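Mud, footprints and a very patient herd

I promised last month that I'd write up my week at the Bunulura trackway, and I've been putting it off because my notes are a mess (half of them are in pencil, and the pencil got rained on). So forgive the order of things!

Bunulura is a flat shelf of gray mudstone, a good hour's walk from the nearest track you could get a truck down, and it is covered in footprints. I mean covered. The crew has mapped 1,637 of them so far, and 1,139 belong to the same kind of animal, a plant eater with three fat toes that walked on its back legs most of the time and dropped onto all fours when the ground got soft. You can see the little hand marks start up right where the mud gets deeper, and then they stop again on the far side. I walked along one of those trails about six times, just for the pleasure of it.

What I really wanted to know was how anyone can tell a herd from a bunch of animals that happened to use the same beach on different days. The answer is mostly in the edges. Mud that's fresh squeezes up around a foot in a soft rim, and mud that has sat in the sun for a while cracks instead. On the lower part of the shelf the rims all look alike, trail after trail, and the trails bend together around something that isn't there anymore. A pool, maybe, or a fallen tree.
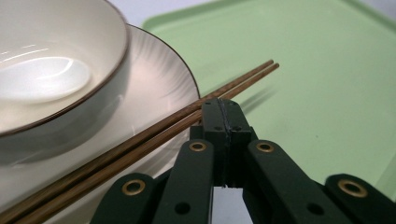

The small prints are the ones that got me. There are 10 short trails from young animals, and they wander all over the place, in and out between the big ones, and in one spot a little one seems to have turned a full circle before heading off again. I know you shouldn't read too much into that - feet don't tell you what anybody was thinking - but I stood there grinning all the same.

The Malhotra lab is building a 3D model of the whole surface from overhead photos, and they let me play with an early version. You can tip the light down low and shallow prints pop out that I'd walked right past in person. Five of the trails on the map were found that way. The trouble is that the shelf floods every winter and loses a bit more each time, so the model may outlast the real thing.

Next stop is Zindby, where there's a drawer of old plaster casts that might come from the same layer. The labels only say "Arkum, lower beds," and Arkum is a big place with a lot of lower beds. I'm going in June and I'll bring a better pencil.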